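We bought the Curano hymn board in December, after the old one came off the vestry wall and took some plaster with it. It has six rows, slide-in numerals and a ledge for spares, and it's sold by Zirkero for 218 pounds. For a plank with grooves, that is ambitious.
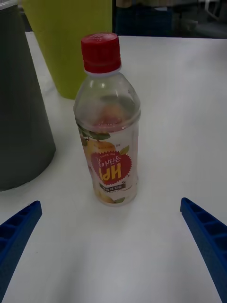
The numerals are the good part. They're large and plain, and the back pew can read them, which has removed a long-standing excuse for not singing. You get 18 of each digit except the nine, which doubles as a six if you aren't fussy. Our organist is fussy.
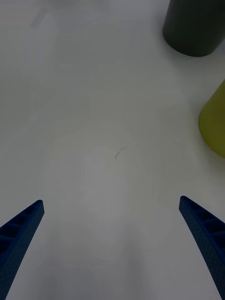
Spares are where it falls down. The ledge is too shallow, so a heavy door sends the sevens over the edge, and I've been fishing them out of the radiator since Epiphany. A row of ribbed slots, like the recessed cells down the inside of those blue fingers, would have held them nicely. Leiva's cheaper board has a proper drawer, though its numerals look like a bus timetable. 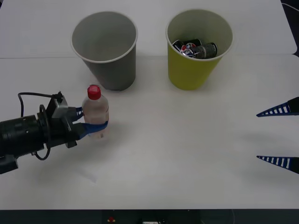
**Josefina Paredes**
*Reviews editor, furnishings and fittings*

Fixing took two of us and a spirit level -- allow an evening. The screws supplied were too short for stone, and Zirkero posted longer ones without a quarrel. Our book stops at 722, so I can't report on four-figure hymns, but the rows do have room.

Three stars. A fourth if they deepen the ledge.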